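Debate Transcript Coder (part-time, fixed term)
Sandhu Institute for Public Argument, Stitthorpe

14 shares | 3 comments

The Institute maintains Honano, an archive of televised candidate debates at state and county level. Coverage begins in 2004. The archive holds 800 transcripts, most of them produced from closed captions and not yet checked against the recordings. We are hiring coders to check and annotate them.

Duties

Coders listen to a recording, correct the transcript, and mark each speaking turn with a type. The current scheme has 30 types, among them direct answer, partial answer, change of subject, interruption, personal remark, and moderator intervention. Each interruption also gets a start time and a note of who yielded the floor. Overlapping speech is transcribed on separate lines. Where speech cannot be recovered, it is marked as such and not guessed.

Coders do not check candidates' claims. A false statement and a true one are coded the same way if they serve the same purpose in the exchange. Applicants who want to do fact-checking should look at other employers.

Every transcript is coded twice by different people. Disagreements go to the senior editor, Asabe Wike, whose ruling is entered in the codebook. Expect the codebook to change during the contract and expect to redo some earlier work as a result.

Requirements

Accurate typing and good written English. Ability to follow two or three people talking at once through headphones. Familiarity with the format of American local elections, including nonpartisan races. A degree is not required. Experience with captioning, court reporting, or legislative records is useful.

Current candidates for office, paid campaign staff, and anyone who has worked for a campaign in the archive may not apply. Party registration is not asked about. Coders agree to post nothing in public about any race they are assigned.

Terms

The post is 20 hours a week, starting in January, and may be done remotely. Core hours are 10 a.m. to 1 p.m. Coding is done in Usora, which runs in a browser. Training is paid at the full rate and ends with a test transcript. Coders who do not pass may take the test once more.

How to apply

Send a resume and a one-page letter to Urmila Thakur, archive manager, at the Stitthorpe office. The letter should name one debate you have watched in full and describe how the moderator handled time. Applicants on the short list will be sent a recording to code at home. 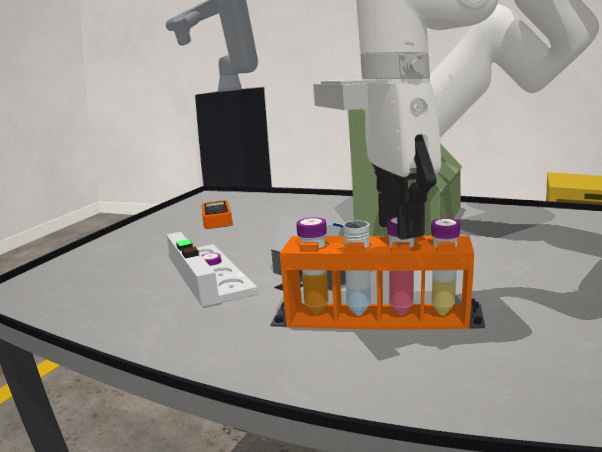

Questions about the coding scheme may be sent to the same office before applying. Late applications are held for the next round.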